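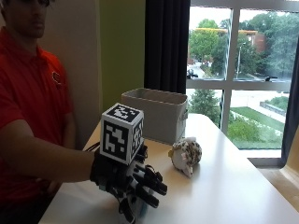 Skodport Review

Thảo Dương's first feature runs 86 minutes and spends most of them in a ferry terminal after the last boat has gone. Juno, a ticket clerk, is asked to stay on for one more shift while the company closes the route. A man called Toma comes to the window at 8 in the evening and wants a ticket for a crossing that stopped running years ago. She tells him it can't be sold. He sits down to wait.

For the first half hour that is nearly the whole plot, and it works well. Dương shoots the terminal in long, level takes, with the vending machines humming and the departure board still listing 272 as the next sailing. The number comes back later in a way I didn't see coming. Most of the dread is in the sound. There is a low engine note under the dialogue that gets louder each time Juno looks away from the water, and it took me a while to notice it.

The lead performance is very good. Juno is tired and a little rude, and she stays that way even when things get strange, which helped me believe her. Toma is harder to judge. He has three long speeches, and the second one, about his brother and the car deck, should have been cut in half. It explains something the film had already shown us.

The middle section moves to Brostier, the town across the bay, and loses some tension. The fog looks cheap in the daylight shots, and a subplot about a missing logbook goes nowhere. I also could have done without the dream in the stairwell.

Things pick up once we are back at the terminal. The last stretch has almost no talking, and there is one shot through the ticket window, held for a very long time, that I would put up against anything in bigger horror films this year. The ending leaves a lot open. Two people behind me were annoyed by that. I was fine with it.

It opens in a small number of theaters in September, with streaming to follow. See it somewhere with decent speakers, or use headphones at home. There is a short scene after the credits.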